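Comparing two grippers in simulation before you buy either one

If you've landed on this page, you're probably where I was last December: two gripper catalogues open on the desk, a budget that stretches to one of them, and no arm free to bolt anything on to. The good news is that you can get a surprisingly long way in a simulator. It won't tell you everything (friction especially, which I'll grumble about further down), but it will tell you whether the fingers fit round your parts and whether your wrist camera can see anything useful while they do it.

I'll use the two candidates I was choosing between, the Jenville parallel gripper and the Hodžić one, but the steps are the same for any pair of two-finger grippers.

Step 1. Get both models to the same scale

Load each gripper on its own and measure the opening with the simulator's ruler before you do anything else. Mine came in at 65 mm for the Jenville and 60 mm for the Hodžić, which matched the data sheets. I once lost a whole afternoon to a model drawn in inches, so please do measure, even if the file looks fine on the screen.

Step 2. Build one table and leave it alone

Make a single test table and save it under a name you won't overwrite. Put on it the sort of shapes you really handle, and include something awkward. Thin wire is a good choice, and so is a smooth cylinder, as the two ask very different things of a finger. Every gripper you try then meets the same table, in the same light, with everything in the same place.

Step 3. Fix the camera views

You want a close view down the fingers and a wider one from up on the body, looking out across the table. Save the positions in your scene file. A camera that has crept forward a little between runs will make one gripper look roomier than the other, and you'll be none the wiser.
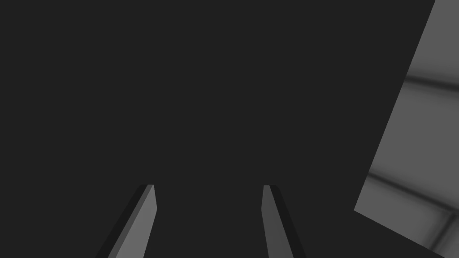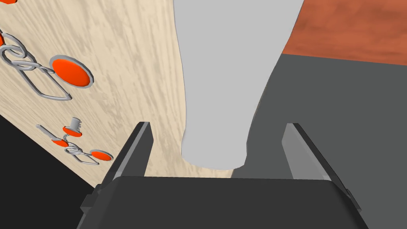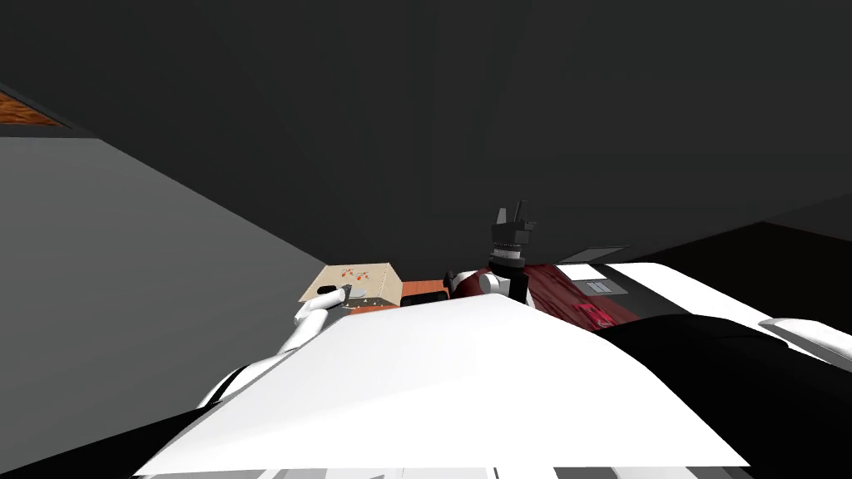
Renders: Liam Madigan / Ultmont

The second one is the sort of view I find most useful – you can judge the gap between the open fingers against the cylinder beyond, and there's a board of wire puzzles to the side to worry about as well. Do look at your close views with nothing in the grip, too. Pale inner faces on the fingers show up nicely against a dark surface, and that makes it much easier to tell where the tips end.

Step 4. Run the same reach many times

Write one reach, from a fixed start, and let the simulator nudge the target slightly each time. I left mine going overnight and had 1,871 attempts per gripper by breakfast. The Hodžić closed cleanly on 1,505 of them. The Jenville did better on the fat shapes and worse on the wire, so the totals alone would have been rather misleading. Split your results by object, and keep the raw log somewhere safe.

Step 5. Be suspicious of friction

Most simulators start you off with a generous friction value, and everything sticks beautifully. Halve it and run the lot again. If one gripper falls apart and the other carries on, you've learnt something worth knowing – and if both fall apart, look at the finger pads before you blame the grippers.

Which one did I choose? The Jenville in the end, with a thinner set of fingertips ordered from Grornness for the wire work. Your parts will be different, so your answer may well be too. The scene file settings are listed on the next page, along with the friction values I used for the second run.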